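Wohin mit dem Müll? Warum ein Müllbeutel Bänder hat

Hallo, ich bin's wieder! Heute geht es um etwas, das ihr bestimmt alle zu Hause habt und das ihr euch wahrscheinlich noch nie so richtig angeschaut habt: den Müllbeutel. Klingt langweilig? Wartet mal ab.

Ein Müllbeutel ist erst mal nur ein Schlauch aus ganz dünnem Kunststoff, der unten zugeschweißt ist. Zugeschweißt heißt: Man macht den Kunststoff so heiß, dass beide Seiten zusammenkleben. Dünn ist er, damit man ihn klein zusammenrollen kann. Ein Millimeter hat 1.000 Mikrometer, und von denen braucht so ein Beutel nur ganz wenige!

Und jetzt zu den Bändern. Oben am Rand ist der Beutel umgeklappt, da entsteht ein kleiner Tunnel — genau wie bei eurem Turnbeutel. In dem Tunnel steckt ein Band, und an zwei Stellen ist ein Loch, aus dem es herausschaut. Zieht man daran, rutscht der Rand zusammen, lauter Falten entstehen und die Öffnung wird immer kleiner. Meine Tochter nennt das »dem Beutel den Mund zumachen«, und das finde ich ziemlich gut.

Am besten fasst man beide Enden gleichzeitig an, eins links und eins rechts, und zieht sie auseinander. 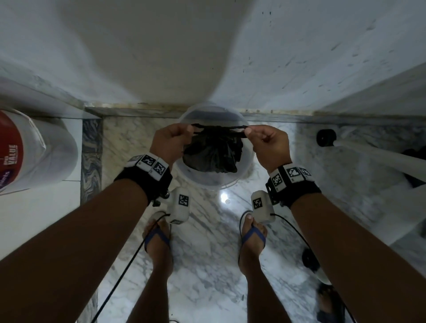
Ohemaa Aidoo, Autorin der Kinderseite

Der schwarze Beutel hängt dabei noch im Eimer, und da darf er auch ruhig bleiben, bis das Band stramm ist. Danach macht ihr einen Knoten oder eine Schleife und hebt ihn langsam heraus. Manchmal will er nicht! Dann hat sich der Beutel am Eimer festgesaugt, weil unten keine Luft hinkommt. Zieht ihn an einer Seite ein bisschen vom Rand weg, und schon geht es leichter.

Probiert es doch mal mit einem leeren Beutel aus und steckt ein Kuscheltier hinein (Kopf bitte draußen lassen und den Beutel auch nie über den eigenen Kopf ziehen, das ist gefährlich!). Im Oktober schauen wir uns dann an, was in die Biotonne darf und was nicht.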